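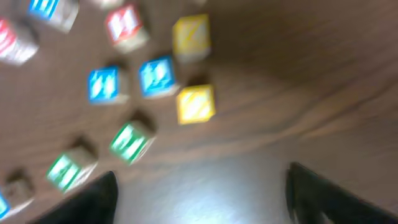
Diciembre, once y veinte de la noche

Vuelvo del taller con los pies helados y pocas ganas de escribir, pero si no lo apunto ahora mañana me habré convencido de que fue bien, que es lo que me pasa siempre con este curso.

El proyecto se llama Edevari. Lo eligieron por votación y yo voté en contra, me sonaba a medicamento. El enunciado cabe en dos líneas: un brazo con pinza tiene que coger cubos de madera con letras y ordenarlos hasta formar una palabra que proponga el público el día de la muestra. En la presentación de septiembre lo vendieron como «un robot que aprende a leer». Protesté entonces y sigo protestando. Leer no lee nada. En el mejor de los casos distingue una cara azul de una cara verde, y eso con la luz puesta donde le gusta.

Hoy tocaba grabar demostraciones. Uno mueve el brazo a mano, lo lleva hasta el cubo, cierra la pinza, levanta, suelta, y todo queda guardado con lo que ve la cámara de la muñeca. Luego otra vez. Y otra. La idea es llegar a 1.000 demostraciones buenas antes de las vacaciones y llevamos 530, contando como buenas algunas que yo tiraría a la basura sin pensarlo. Cuando lo dije me contestaron que el modelo «ya promediará». Qué confianza le tiene la gente a los promedios.

Estuve repasando fotogramas casi una hora. Cubos rojos, azules, amarillos y verdes, desperdigados por la mesa, y de las letras ni rastro: manchas blancas sobre el color. En cuanto la muñeca se mueve deprisa, la veta de la madera se vuelve un barrido de rayas marrones y de la letra queda un garabato. Yo, que sé leer desde los cinco años, no supe decir qué ponía en ninguno. Pregunté cómo iba a saberlo la máquina. Silencio, y luego alguien propuso ir más despacio. Pues sí. Lo propuse yo en octubre y está en mi cuaderno, página con mancha de café.

Lo otro es el reflejo. Entre los dos dedos de la pinza, justo donde debería verse mejor la mesa, sale una mancha casi blanca. Precisamente ahí es donde el cubo tiene que estar cuando se cierra. El tutor dice que conviene tener variedad en los datos. Me parece bien la variedad, pero una mancha que cae en el peor sitio posible no la llamaría yo variedad. Pedí poner un papel vegetal delante del foco y quedó anotado en la lista de tareas, que es donde van a morir mis peticiones.

También discutimos por la colocación. Yo quería repartir los cubos por toda la mesa, con una plantilla, y que cada grupo cambiara de plantilla. Los demás prefieren soltarlos a puñados, que es más rápido, y acaban todos en el mismo lado con media mesa pelada. Luego el brazo irá siempre hacia ese lado y diremos que tiene iniciativa.

A las ocho pasamos el vídeo de Lorkari, el equipo de la otra sede, que el año pasado ganó la muestra. Precioso. Música, planos cortos, la pinza bajando con una elegancia que la nuestra no tiene. Escribe una palabra entera sin titubear. Pregunté cuántas tomas habían descartado y no lo sabía ninguno de los presentes. Me dijeron que era un poco cenizo. Puede ser. También soy el que recoge los cables.

De dinero mejor no hablar. La pinza nueva de Salian cuesta 1.427 euros y hay quien está convencido de que con ella se arregla todo. Los dedos que tenemos son negros, en cuña, y agarran de sobra un cubo de este tamaño cuando se colocan bien. El fallo está en nosotros, que los colocamos a ojo y con prisa porque a las nueve y media nos cierran. He escrito en el chat que antes de pedir nada probemos dos semanas con lo que hay. Me han contestado con un pulgar, que en ese chat puede significar cualquier cosa.

Algo bueno, para ser justo. En una de las pruebas de la tarde el brazo fue solo hasta un cubo amarillo, lo cogió y lo dejó en su sitio. Una vez. Lo celebraron como un gol y yo, lo confieso, me levanté de la silla. La segunda vez cerró la pinza en el aire, muy seguro de sí mismo.

Para la próxima sesión:
Papel vegetal, lo compro yo y se acabó la discusión.
Mirar en Plasow si quedan sargentos pequeños para fijar el foco.
Grabar veinte demostraciones lentas, aparte, y compararlas con las rápidas antes de mezclar nada.
Borrar las malas. Avisar antes de borrar las malas.

Me he dejado la bufanda en el respaldo de la silla.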